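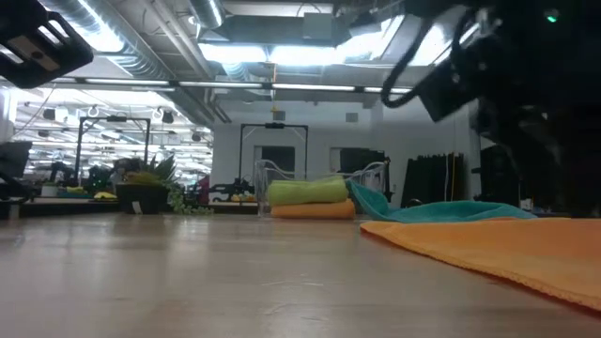
Fig. 1. Towel cell, folding station. Rolled towels by the clear bin, orange one spread flat.

Unit 2: Looking after one cell (handout, read before lab)
Notes by Titilayo Babalola, corrections to Sioned Kemeys please

We use the towel cell all term. One table, one arm doing the folding, towels, clear bin. Small cell, but the upkeep is the same as on a big one. The cell log calls it Umali, so if you see "Umali down" that means us.

Before power on
- Walk round the table once. Nothing left on it except towels and bin.
- Cable check. The loop near the gripper needs slack at full reach AND at full wrist turn. Tight at one end of travel = stop, fix the clip, try again.
- Bracket bolts: hand test first, then the torque key. Do not go past the mark. Stripped one of these in February and waited 17 days for the part.
- Gripper pads. Look for lint, then look again. Microfiber sheds and it packs into the edge of the pad.

Power on, then home. Home is slow on purpose. Keep the pendant in your hand the whole time, not on the table, not on the towel.

Table zero
Everything hangs off this. The table top is glossy and the height routine works by touch, so wipe first. Touch off at the corner marks in the order on the card. If two corners disagree by more than 2 mm, shim the table leg, do NOT fix it in software. Edeltraud Bühler wrote the routine and she can tell when someone has fudged it.

Write the four numbers in the log even when they look fine. Especialy then. Slow drift only shows up across weeks.

Bin position
Push the bin to its stop. The clear walls are hard on depth cameras (reflections, plus the camera sees whatever is behind), so the program does not look for the bin at all. It goes to a stored point. Bin moved = arm hits the rim. Re-teach steps:
1. Arm to safe height, speed down to the lowest setting
2. Jog over the middle of the bin, empty gripper
3. Lower until the pads are just above rim height, save
4. Back up, run the move dry, then run it with one folded towel

Towels
Spread flat is the start state for the test fold. Crumpled is the start state for the pick test, don't mix up the two in your results. Different colors are fine, but write down which one you used. Thresholds are set per color and lights matter. A glare patch on the wood can read as a towel edge, ask Chiamaka Danladi to show you the plot from last year, it's a good one.

Common faults
Drops towel on the lift: pads dirty, or grip too high above the table. Clean, re-zero, then try again.
Picks up both layers: height too low. Check zero before touching the grip force.
Roll comes open on release: gripper opening too fast. Slow the last part only.
Stops mid move with no message: cable. Nearly always cable. Check the loop, then the plug behind the mount.

Shut down
Arm to park, power off at the cell, pads wiped, towels shaken out away from the table. Sign the log.

To hand in
One page per pair. Your four zero numbers, one fault you caused on purpose and how you cleared it, and what you would change on the pre-start list. Hauwa Isah is marking these, she wants units on every number.

Next unit: changing the pads, and teh full bracket swap. Bring the card.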